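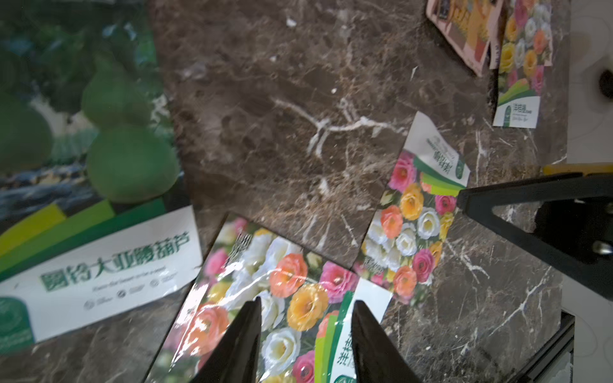
According to the reviewer of our first draft, the claim that interfaith travel changes how congregations talk about one another was stated before it was tested, and the survey should have come earlier in the report. The order has been changed. Section 2 now holds the method and the response rate.

2. Method

The study looked at two programs that take members of Protestant churches abroad as guests of religious communities of another faith. Markura sends groups of clergy. Trilen sends lay members, mostly choir singers and Sunday school teachers. Both programs last nine days and include at least one shared meal in a private home.

A questionnaire was mailed to 800 former participants. Replies came from almost 500 of them. A comparison group was drawn from the Ruddock mailing list, which has 4000 names, using every eighth entry. People who had traveled with either program were removed from this group before mailing.

3. Results

Participants named more contacts outside their own faith than the comparison group did. The difference was clear for Trilen and small for Markura. Clergy often had such contacts before departure – the questionnaire did not ask when each contact was made, so the effect of the trip cannot be separated out.

Answers on doctrine showed no difference between the groups. Answers on joint events did. Trilen participants were more likely to report a shared service or food drive in the year after return, usually in September.

4. Limits

Both programs choose their travelers by interview. The Fikau archive holds the interview notes, but access was granted too late for this report. Question 14 was misprinted in the comparison mailing and has been left out of all tables.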